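Nov 29, 2019
Posted by the club secretary

Firnstead Robotics Club
Minutes of the last ordinary meeting of the term

The meeting was held in the upstairs computer room. It was opened by the chair after a short delay with the door key. Apologies were received from two members of the Drarnach team, who had an exam.

1. Minutes of the previous meeting
Accepted with one correction. The entry fee for the Lumurham student challenge was written as $39, and it should be $93. The fee is already paid.

2. Money
The club account has $433. The school has promised another $500 for next year, but only if we send a written plan before the end of December. The secretary will write the first version and the chair will read it. A member asked if the money can be used for a new graphics card. The answer was yes, if the card stays in the club room and is put on the equipment list.

3. Report from the Drarnach team (line follower)
The new wheels have arrived and they are the correct size this time. The team asks everybody to please not borrow the small screwdrivers without writing it on the sheet.

4. Report from the Zapata team (kitchen simulation)
The team is preparing for the household part of the Lumurham challenge, where a simulated arm must clear a kitchen sink. All work is still in simulation and the rules do not ask for a real arm in the first round.

The sink model is now finished, with the tap and the counter. There was a long discussion about the start position of the objects. Some members would like the plate to begin on the drainboard, as it is easier to reach there. The others prefer the basin — the walls are steep and the arm must come from above, and this is the same as in the rules. It was decided by show of hands to keep the basin.

The current start position was shown to the meeting:
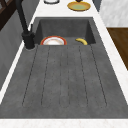 Zapata team, sink task: plate and banana in the basin, drainboard clear.

The following was said about it:
- The plate will be the first object to move and the banana the second. The order can be changed later.
- One member finds that the grooves of the drainboard are too detailed and make the program slow. The team will try a flat version and compare.
- The dishes on the counter behind the sink are not part of the task. They stay, but the arm loses points if it touches them.

The team has 23 test runs recorded with the old sink. It was agreed that these do not count for the new one and must be repeated. The old files will be kept in a separate folder, not deleted.

Action: the Zapata team will share the flat version and the first results before the holidays.

5. Club room
The heater is reported to the school office for the second time. Please close the window when you leave, also when it is only a little open.

6. Other business
A parent offered a used monitor and the club accepts with thanks. The question of club shirts was moved to the next meeting, as there was no agreement on the colour.

The next meeting will be in December, in the same room. The date will be sent by email.

Recent items
Drarnach team: parts list, updated
Lumurham challenge: how to read the scoring sheet
Room rules for the soldering table
Minutes of the previous meeting (corrected)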